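수신: Lestgate 재단 공공재정 프로그램
발신: Nzioka 정책연구소 의회재정팀
과제명: Drorunport 긴급생계지원 예산의 의회 감독 체계 구축
작성 기준일: 2026-08-01

# 중간 진도 보고

## 요약

보고 기간에 Drorunport 시의회의 긴급생계지원 심의 절차를 분석하고, 집행 자료의 공개 형식을 표준화하는 작업을 진행하였다. 협약서에 명시된 산출물 4건 중 심의 절차 분석서와 자료 표준안은 제출을 마쳤다. 가구 조사 보고서는 초안 단계이며, 조례 개정 검토서는 착수 단계에 있다. 전체 일정은 협약서의 공정표 대비 한 달 지연된 상태이고, 지연분은 가구 조사에서 발생하였다. 예산 증액 요청은 없다. 비목 간 전용 한 건에 대해서는 승인을 요청하며, 내용은 6절에 기재한다.

## 1. 배경과 범위 변경

과제 착수 당시 시 정부는 외부 채권단과의 채무 조정 협의가 끝난 뒤에 생계지원 추가경정예산을 제출한다는 입장이었다. 시의회 다수파는 협의 결과와 별개로 지원을 먼저 집행해야 한다고 요구하였고, 회기 중 이 사안만을 다루는 특별위원회가 구성되었다. 이후 시 정부가 채무 조정과 무관한 세입 항목을 재원으로 하는 축소안을 제출하면서 심의가 재개되었다.

이에 따라 당초 계획서의 분석 대상이던 본예산 심의는 비교 자료로만 사용하고, 축소안의 심의와 집행을 주 분석 대상으로 변경하였다. 변경 사항은 재단 담당 부서와 서면으로 협의하였으며 협약 변경에 해당하지 않는다는 회신을 받았다. 채무 조정 협의 자체의 타당성은 이 과제의 범위에 포함되지 않는다.

축소안에는 저소득 가구 현금 지원, 기초 식료품 보조, 공공요금 납부 유예의 세 항목이 편성되어 있다. 이 가운데 공공요금 납부 유예는 현금 지출이 발생하지 않아 세출예산서에 금액으로 표시되지 않는다. 의회가 해당 항목의 재정 부담을 확인하려면 공급 기관의 미수금 자료를 별도로 요구해야 한다. 분석서에서는 이를 감독 공백으로 분류하였다.

## 2. 심의 절차 분석

특별위원회와 예산위원회의 회의록, 의안 원문, 수정안, 집행부 제출 답변서를 수집하여 문서 단위로 분류하였다. 분류 대상 문서는 3831건이다. 문서마다 제출 주체, 제출 시점, 관련 예산 항목, 공개 여부를 입력하였고, 동일 문서가 복수의 위원회에 제출된 경우에는 최초 제출본을 기준으로 하였다.

주요 확인 사항은 다음과 같다.

- 집행부 답변서 상당수가 표결 이후에 제출되었다. 의회 규칙은 답변 기한을 정하고 있으나 기한 경과 시의 조치는 정하지 않았다.
- 수급 기준을 변경하는 수정안에 비용 추계가 첨부되지 않은 사례가 반복되었다. 비용 추계 의무는 신규 조례안에만 적용되며 예산 수정안은 적용 대상에서 빠져 있다.
- 위원회 간 자료 이관 기록이 남지 않아 예산위원회가 특별위원회에 이미 제출된 자료를 다시 요구한 경우가 있었다.
- 공공요금 납부 유예와 관련한 미수금 자료는 어느 위원회에도 정식으로 접수되지 않았다.

답변서 지연의 원인은 문서만으로 특정할 수 없었다. 집행부 예산 부서는 자료를 보유한 하위 기관의 회신이 늦다고 설명하였고, 의회 사무처는 요구서의 문구가 회의마다 달라 동일 자료인지 판단하기 어렵다고 하였다. 두 설명은 서로 배치되지 않으므로 분석서에 함께 기재하였다.
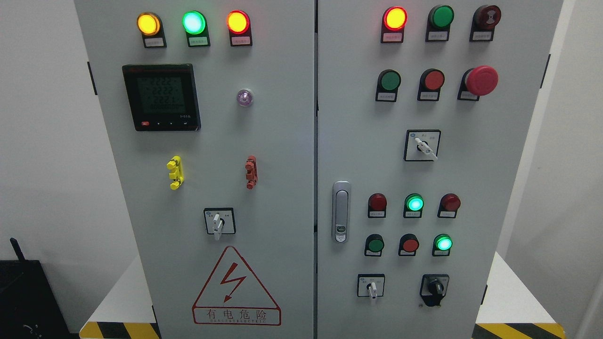
나란히 설치된 전기 제어반. 왼쪽 도어 상단에 표시등 세 개가 켜져 있다.

## 3. 집행 자료 표준안

집행 자료는 기관별로 양식이 달라 합산이 불가능한 상태였다. 현금 지원은 수급자 단위, 식료품 보조는 공급 업체 단위, 납부 유예는 계약 번호 단위로 관리된다. 표준안은 세 자료를 모두 가구 단위로 환산하는 것을 목표로 하였으나, 납부 유예 자료는 계약 번호와 가구를 일대일로 연결할 수 없었다. 한 계약 아래 여러 가구가 거주하는 건물이 있고, 계약 명의가 이전 거주자로 남은 경우도 확인되었다.

최종 표준안에서는 가구 단위 환산을 현금 지원과 식료품 보조에만 적용하였다. 납부 유예는 행정구 단위 합계로 공개하되, 계약 종류와 유예 개시 월을 필수 항목으로 두었다. 항목 정의는 15개 필드로 구성되며, 필드별 허용값과 결측 처리 규칙은 제출된 표준안의 부록에 수록하였다.

시범 적용은 Jostard 구에서 실시하였다. Jostard 구청은 기존 회계 시스템에서 추출한 자료를 표준안 형식으로 변환하여 의회 사무처에 전달하였다. 변환 과정에서 확인된 오류는 대부분 날짜 형식의 불일치와 행정구 코드의 누락이었다. 지급 결정일과 실제 지급일이 같은 열에 섞여 입력된 구간도 발견되었으며, 해당 구간은 은행 이체 내역과 대조한 뒤 분리하였다. 대조가 끝나지 않은 행은 합계에서 제외하고 제외 사유를 별도 열에 표기하였다.

다른 구의 참여 여부는 확정되지 않았다. 시 정부 정보 부서는 표준안을 지침으로 배포하는 데 동의하였으나 의무 적용에는 조례상의 근거가 필요하다는 의견을 제시하였다. 이 의견은 조례 개정 검토서의 쟁점으로 반영한다.

## 4. 가구 조사

가구 조사의 목표 표본은 200가구이다. 조사는 지원금의 실제 수령 시점, 신청 과정에서 요구된 서류, 탈락 통보의 방식, 이의신청 경험을 묻는 방문 면접으로 설계하였다. 표본은 수급자 명부에서 추출하지 않고 거주지 기준으로 추출하였다. 신청하지 않은 가구와 탈락한 가구를 포함하기 위한 조치이다.

면접은 모두 완료되었으며 현재 부호화와 검증을 진행하고 있다. 현장 작업의 지연 사유는 두 가지이다. 첫째, 축소안의 수급 기준이 조사 준비 기간에 수정되어 설문의 자격 문항을 다시 작성하였다. 둘째, 구청의 방문 조사 허가 절차가 예상보다 길었다. 허가 대기 기간에는 전화 조사로 전환하는 방안을 검토하였으나, 통신 요금 체납 가구가 표본에서 배제될 우려가 있어 채택하지 않았다.

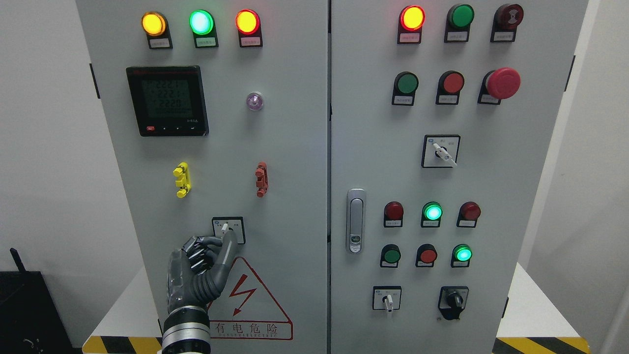 부호화가 끝난 응답의 잠정 결과에서는 신청 절차와 관련된 문제가 지원 금액에 대한 불만보다 자주 언급되었다. 응답자들은 소득 증빙 서류의 발급 기관과 제출 기관이 다르다는 점, 탈락 통보에 사유가 적혀 있지 않다는 점을 주로 지적하였다. 일용직 종사자와 가족 사업장에서 일하는 응답자는 증빙 서류 자체를 발급받지 못한 경우가 있었다. 납부 유예에 대해서는 유예를 감면으로 이해한 응답이 다수 포함되어 있어, 유예 종료 시점의 안내 방식이 추가 분석 대상이 된다.

잠정 결과는 가중치를 적용하기 전의 값이므로 외부 인용을 허용하지 않는다. 시의회에도 같은 조건을 통보하였다. 응답자 식별 정보는 면접 원자료에서 분리하여 보관하고 있으며, 연구소 외부로 반출된 자료는 없다.

## 5. 조례 개정 검토

검토 대상은 예산안 심의 조례와 행정자료 공개 조례이다. 현 단계에서 정리된 개정 방향은 다음과 같다.

1. 예산 수정안이 수급 기준을 변경하는 경우 비용 추계서 첨부를 의무화한다.
2. 집행부 답변 기한이 경과하면 위원장이 미제출 목록을 본회의에 보고하도록 한다.
3. 현금 지출을 수반하지 않는 지원 조치에 대하여 공급 기관의 미수금 현황을 분기마다 의회에 제출하도록 한다.
4. 집행 자료 표준안을 의무 서식으로 지정한다.

세 번째 방향에 대해서는 공급 기관의 법적 지위가 쟁점이다. 전력과 수도 공급 기관은 시가 출자한 법인이지만 의회의 직접 자료 요구 대상에는 명시되어 있지 않다. 집행부를 경유하여 요구하는 방식과 출자 협약을 개정하는 방식을 비교하고 있다. 경유 방식은 조례 개정만으로 시행할 수 있으나 제출 지연의 책임 소재가 불분명해진다. 출자 협약 개정은 책임 소재가 명확한 대신 이사회 의결을 거쳐야 한다.

의회 법제 부서와의 실무 협의에서는 두 번째 방향의 문구 수정이 요청되었다. 보고 의무의 주체를 위원장으로 한정하면 위원장 궐위 시 절차가 중단된다는 지적이다. 수정 문구는 검토서 초안에 반영할 예정이다.

## 6. 예산 집행

인건비와 자료 수집비는 계획 범위에서 집행되었다. 현장 조사비는 면접 기간 연장에 따른 교통비 증가로 배정액의 잔액이 없는 상태이다. 반면 행사비는 공개 토론회 일정이 조정되어 집행되지 않았다. 이에 행사비 일부를 현장 조사비로 전용하여 부호화 검증 인력의 비용을 충당하고자 한다. 전용액은 협약서상 사전 승인 대상에 해당하며, 산출 내역은 재무 서식에 첨부하였다. 총사업비에는 변동이 없다.

공개 토론회는 대면 행사 대신 의회 소회의실에서 열리는 설명회로 규모를 축소한다. 대관료가 발생하지 않으므로 잔여 행사비로 통역과 자료 인쇄가 가능하다.

## 7. 위험 요인

- **회기 일정.** 시의회가 조기 폐회할 경우 조례 개정안의 상정이 다음 회기로 넘어간다. 검토서 제출 일정은 회기와 무관하게 유지한다.
- **축소안의 재수정.** 채무 조정 협의의 진전에 따라 시 정부가 축소안을 철회하고 통합 예산안을 제출할 가능성이 있다. 이 경우 조사 결과의 적용 대상이 달라지므로 보고서에 기준 시점을 명기한다.
- **자료 제공 중단.** Jostard 구청의 자료 변환은 담당 부서의 협조에 의존하고 있다. 인사이동에 대비하여 변환 절차서를 작성 중이며, 구청의 검토를 거쳐 확정한다.
- **미수금 자료.** 공급 기관이 자료 제공을 거부할 경우 공개된 결산서로 추정 범위를 산출한다. 항목별 정확도는 낮아진다.

## 8. 향후 일정과 요청 사항

가구 조사 보고서의 가중치 적용과 내부 검토를 우선 진행한다. 이후 조례 개정 검토서 초안을 의회 법제 부서에 송부하고, 회신을 반영하여 확정본을 작성한다. 최종 보고서는 12월에 제출하며, 협약 종료일의 변경은 요청하지 않는다.

재단의 결정이 필요한 사항은 다음과 같다.

- 6절에 기재한 비목 전용의 승인
- 가구 조사 보고서의 공개 범위에 대한 의견 회신
- 설명회 참석 여부 통보

첨부: 재무 서식, 문서 분류 기준표, 표준안 부록, 설문지 최종본. 면접 원자료는 첨부하지 않으며, 재단의 열람이 필요한 경우 연구소 내에서 비식별 처리본으로 제공한다.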